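Doubters wanted for kitchen habits study

Sachdeva is looking for 13 people who cook at home and don't believe most of what they read about saving time at it. We've seen the claims for batch cooking and have yet to see one that survives a normal week.

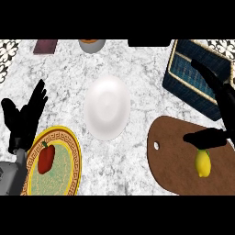
You'd keep a plain diary through March and come to 2 evening talks in Provska. We pay 125 on completion, and no, there is no prize draw. Fans of meal planners may apply, but expect arguments. Write to Pallavi Grewal with a few lines on what you cook.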